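4. Handwritten labels and how they are read later

4.1 Material

The labels discussed in this section were collected at three sites, which we call by their local names: Zallard, Pascual and Minstead. All three are small teaching and service laboratories with shared cold storage. At each site, staff and students were asked to leave labels in place when a tube, box or plate was thrown out, and to drop the item in a bin set aside for us. We peeled or photographed the labels, gave each a running number, and wrote down what kind of item it had been on. The final set holds 857 labels. Items with no writing on them at all were left out, as were labels whose surface had come away.

Labels were sorted by the kind of item first. Tubes have very little writing surface and most of it is curved. Boxes have a lid and four sides, and people use all of them. Plates and racks fall in between. A microplate in a carrier, as in Figure 3, offers a narrow edge and not much else once it is being moved, and the top is taken up by the wells or by a cover. Writers at all three sites put the date on this edge and the contents somewhere else, if they wrote the contents down at all.

Figure 3. White microplate in a black carrier, held above a perforated gray board (rendered view).
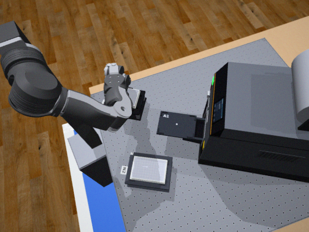
Belmiro Henriques

4.2 What people write

Most labels carry a date, a set of initials and a short word or code. The order varies by writer and hardly at all within the work of one writer. A person who starts with the date on a tube starts with the date on a box as well, even when the box has room for a full sentence. Where two sets of initials appear, the second was nearly always added later, in a different pen.

Dates were the least uniform part. At Zallard the day comes first, at Minstead the month comes first, and at Pascual both orders were in use during the same term. The year was missing on a large share of the tubes. When we asked about this, the usual answer was that the tube was meant to last a week. Several of the tubes in question had been in the freezer long enough for their writers to have left the site.

The short word or code is harder to sort. We used four groups:

Content words, such as "buffer," "leaf" or "blank."
Project words, which name the work and leave the contents out.
Sequence marks, such as a bare number or letter.
Status words, such as "new," "old," "test," "keep" and "do not use."

Status words turned up on every kind of item and gave the most trouble to later readers. "New" was the most common of them. At Minstead one shelf held a box marked "new," a box marked "new new," and a box marked "newer," all by the same hand. The writer told us without any hesitation which one was the most recent. A colleague working on the same project picked the wrong one.

4.3 Agreement between readers

To see how far a label can be understood by someone other than its writer, we drew 100 labels at random from the full set and gave them to 2 readers at each site. No reader saw labels written by themselves. Each was asked to state what the item held, when it was prepared, and whether it would be safe to throw out. They were told to write "cannot say" whenever they would have gone to ask someone in ordinary work.

Readers agreed most often on the date and least often on whether the item could go. Agreement on contents depended on where the reader worked. People reading labels from their own site could fill in a project word with the matching contents, and did so quickly. People reading labels from another site wrote "cannot say" for nearly all project words, including some that looked to us like plain English. "Spring set" was read at Pascual as a group of samples taken in spring. At Zallard, where it was written, it refers to a set of calibration weights for a spring balance and the solutions stored alongside them.

The question about throwing the item out produced long answers on what was meant to be a short form. Readers wrote in the margin that they would keep the item for now, or move it to the back, or put it in a bag with a note. Very few said plainly that it could go, even where the date was old and the contents were marked as tap water. We take this as a sign that a label is read partly as a claim on space, and that the reader does not feel entitled to cancel the claim.

4.4 Position within a rack

A second source of information is where the item sits. In a rack with a regular grid (Figure 4), some writers leave the tubes nearly bare and rely on the order of the rows. A sheet of paper or a notebook page then holds the key. This saves a great deal of writing and works well on the day. Its weak point is that the rack has to keep its direction. A rack that looks the same from both ends can be put back the wrong way around, and the sheet does not say which end was toward the door.

We asked writers how they fixed the direction. The answers included a notch cut in a corner, a strip of tape, a dot of nail polish, and at Pascual a rule that the first position is always nearest the freezer hinge. The hinge rule was known to everyone who had been at the site for more than a term and was not written down anywhere we could find. It also stopped working in October, when a replacement freezer with the hinge on the other side was installed. For a few weeks both versions of the rule were in use, and labels from that period often carry an arrow.

Sheets were lost more often than tubes. Of the racks that came to us with mostly bare tubes, few arrived with their key, and in several cases the writer had thrown the sheet out first, believing that the rack had already gone. Taping the sheet to the rack solved this at Minstead until the rack was needed in a water bath.

Figure 4. Off-white rack with a grid of square openings, on a perforated board (rendered view).

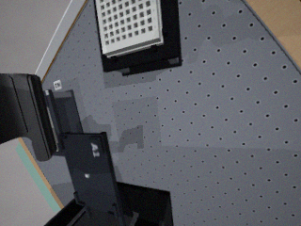

One respondent wrote back that we were making too much of position, and that anyone who leaves tubes bare knows the risk and has decided the samples are cheap enough to lose. The same respondent added that full labels bring their own mistakes, as a person writing the same eight words on a long row of caps will stop reading them halfway through. We think the second point is a fair one. In our set, copied labels with a slip in them (a repeated number, a skipped letter) came mostly from long runs, and seldom from the start of the run. On the first point the interviews were mixed. Some writers had clearly weighed the risk. Others were surprised to hear that the rack could be turned.

4.5 Printed labels

Only Zallard used printed labels during the collection period. The labels were made with Zisivness, a template program written in house, which asks for contents, date, owner and a discard date before it will print. The discard date was the part users complained about. Many entered the last day of the current year for everything, and a few entered a date far enough ahead that it could not be taken seriously.

Even so, readers found the printed labels easier to act on. When a discard date was present and had passed, they were willing to say that the item could go, including in cases where they suspected the date had been picked without much thought. A written date of any kind seems to move the decision from the reader back to the writer. We saw the same effect on a small group of handwritten labels at Minstead that said "toss after" followed by a month.

Printing also had a cost in time. The printer stands in the corridor, and the trip takes long enough that people saved their labels up and printed them in one go. Tubes waited on the bench with a pencil mark until then. Some 30 of the items from Zallard had both a printed label and an older handwritten one under it, and in a few of these the two did not match. Where we could still reach the writer, the handwritten version was usually the right one.

4.6 Limits

The collection favors items that were thrown out. Labels on material in steady use are not represented, and these may well be clearer, since they are read by more people and corrected more often. The three sites were also chosen for convenience. All of them are places where staff know each other by initials, and larger laboratories may have given up on initials long ago.

Handwriting itself was not scored. We set out to do so and dropped it after the first week, when the two of us sorting the labels could not agree on what counted as legible. Ink that had run was recorded as a yes or no. It was most common on tubes from the ice bucket at Pascual, where the pens in the drawer are sold for whiteboards. The drawer had been restocked with the same pens when we visited again.

Section 5 takes up the interviews in more detail, beginning with the question of who is thought to own a shelf.

Contact the author | Copyright remains with the author | Back to top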